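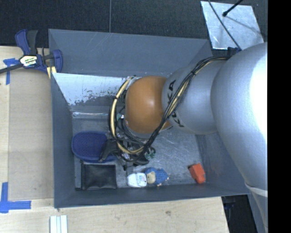

A storage bin, also called a tote or stacking box, is an open-topped rectangular container used to hold loose goods while they are stored, sorted or carried. Bins are found in warehouses, workshops, post rooms and homes. They differ from crates in having closed walls, and from trays in being deeper than a hand's width.

Construction

Most bins are moulded in one piece from polypropylene or polyethylene. The walls usually taper slightly toward the floor so that empty bins nest. A folded rim stiffens the upper edge and serves as a grip. Ribs may be added beneath the rim on larger sizes. Grey is the most common colour in commercial use - it hides scuffs and can be made with a share of recycled material.

Straight-walled types hold more for the same footprint but do not nest. Some makers offer a hinged version that folds flat for return transport. The Arness pattern, once common in small parts stores, had a wall height of 222 millimetres and a rim wide enough to take a paper label.

Use

In picking work, mixed articles are placed in a bin and taken out one at a time. Small or curled items tend to settle in the corners and against the walls, where they are harder to reach than those lying in the centre. For this reason shallow filling is preferred for mixed goods, and deep filling is kept for articles of one kind. A survey of storerooms in Colombo by Devendra Semwal recorded nearly 1,000 bins in daily use, of which 113 had cracked rims.

Bins are commonly set on or beside a table at working height. A bin that rests partly over the tabletop should be supported under its full base if heavy goods are to be put in it, as uneven loading can distort the floor of the container.

Care

Bins are washed with warm water and a mild detergent, then drained upside down. Solvents may dull or soften the surface. Cracks generally begin at the rim or at a lower corner, and a cracked bin is taken out of service, as repairs by welding seldom restore the original strength. Bins stored outdoors become brittle with long exposure to sunlight.

See also

Crate
Pallet
Order picking
Shelving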